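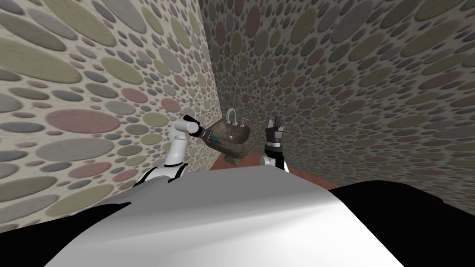 Gripper comparison: first results from the simulator

The first round of the gripper comparison finished on 15th August. We ran two sets of fingers, one from Covau and one from Hanex, on the same simulated two-armed robot. Each set had 200 tries at picking up a small item from the rim of a sink in a narrow room with patterned walls.

The sink room is the hardest of the Plestetti rooms. The arms have little space to turn, and the basin has a curved, uneven edge. The spotted wallpaper was picked to give the cameras something busy to cope with.

Most of the time went on the wrist view. From the head the sink is easy to find, but once the hand swings away from it the wrist camera may have only wallpaper to go on.
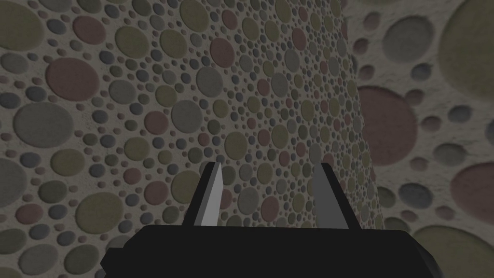 The old controller tended to stall at that point and wait for a new target. The Oyelaran controller carries on using the last position it trusted, and it lost far fewer runs that way. It is slower - a full pick took nearly 800 steps against 700 for the old one - but we can live with that for now.

As for the fingers, the Covau set did better on thin items and the Hanex set was steadier on anything round. Neither was good when the hand came in low over the basin. We have saved 831 runs in all, counting the practice ones, and they are in the shared folder under the room name.

The second round is planned for November and will use the same room with the lights turned down. If you want an item added to the pick list, send us the model file and its weight before then.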